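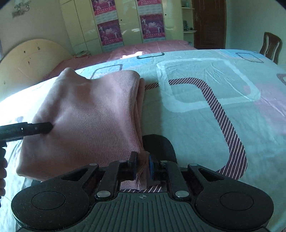

Pink ribbed knit, folded, on the green bed sheet.

1/ A thread on why ribbed knits go wide at the hem and cuffs, and what washing has to do with it. Most care advice treats a sweater as one piece of cloth. A rib is a different structure from the plain knit next to it, and it fails in a different way.

2/ Terms first. In plain jersey, all the loops are pulled through to the same side. In a rib, columns of loops alternate between front and back. 1x1 rib alternates every column. 2x2 rib alternates every two columns.

3/ Each loop wants to curl back the way it was pulled. In jersey those forces all point one way, so a cut edge rolls. In a rib they oppose each other, the columns tuck behind one another, and the fabric pulls in sideways. That is the whole source of the stretch. You can knit a rib from yarn with no elastic in it.

4/ So the stretch comes from shape, and shape depends on the yarn springing back after it bends. Wool is good at this. Cotton is poor at it. Acrylic is good until it gets hot, then it is worse than cotton and stays that way.

5/ Cotton first, as most of the complaints I get are about cotton. Wet cotton is heavy. Hang a wet cotton rib from the shoulders and the water weight pulls the columns long. They dry in that position. The body gets longer and the hem goes limp.

6/ The fix is to wash it again and dry it flat. Wet the garment, spin it, lay it down, push the ribs together with your hands until the columns touch, leave it. A short tumble on low also works for cotton if you can accept some loss in length.

7/ Acrylic. If a cuff was steamed hard with the iron touching it, the fiber has softened and set flat. Knitters call this "killing" the fabric. It will not come back in the wash. Sometimes it is done on purpose for drape. On a cuff it is damage.

8/ Wool. Soak in cool water, roll in a towel, shape flat. Do not wring. Most stretched wool cuffs recover in one soak.

9/ Spin speed. I ran the same cotton rib top through my old Foltorwood at its lowest and highest spin settings through April. High spin did no harm that I could measure at the cuff. It takes water out, and water is the weight that does the stretching. I now use high spin for cotton and low for wool.

10/ Temperature. 40 C is fine for cotton rib. 60 C is for towels. At 60 the top lost length and the neck seam puckered, as the sewing thread did not shrink at the same rate as the knit.

11/ A mesh bag helps more than any setting. Sleeves wrap around other items and get pulled hard when the drum reverses. In a bag they have nothing to wrap around.

12/ Softener: skip it on ribs. It coats the yarn so the loops slide more easily. The fabric feels nice and recovers less.

13/ Storage. Fold knits, do not hang them. Fold along the columns where you can. A fold across the columns leaves a line that is harder to get out of cotton. Keep the heavy pieces at the bottom of the stack.

14/ If you have to hang one, fold it in half lengthwise, put the armpit at the hook, and drape the body over one side of the hanger and the sleeves over the other. The load is spread along the bar and the shoulders stay put.

15/ Buying. Pull the cuff to double its width and let go. If it comes back slowly in the store, it will not come back at all after a season. Check the label for 2 to 4 percent elastane if the rest is cotton. It helps, but it does not like a hot dryer either.

16/ Check the edge as well. A hem band knitted on tighter needles or a finer setting than the body will hold much longer than a band at the same tension. Turn the garment inside out and compare the spacing of the columns.

17/ Correction from Nahuel Aravena, who repairs knitwear in Edmont: in post 7 I should have said the same applies to acrylic blends, with the result depending on how much acrylic is in them. He has had partial recovery on half-wool cuffs by soaking and pinning. I have not tried it.

18/ He also threads clear elastic through the back of dead cuffs, two rows, run behind the knit columns so it does not show. Staltoris sells it on small spools. Tie it off loosely. If it is tight the cuff gathers into a frill.

19/ Several people asked about drying racks. Any flat mesh one will do. Mine is a Mansilla with two tiers, and the lower tier dries slower, so the thick pieces go on top. Turn them over once the upper side feels dry.

20/ Brushed knits and fleece linings are a separate problem, mostly pilling. I will do those in another thread once the test pieces have had more washes.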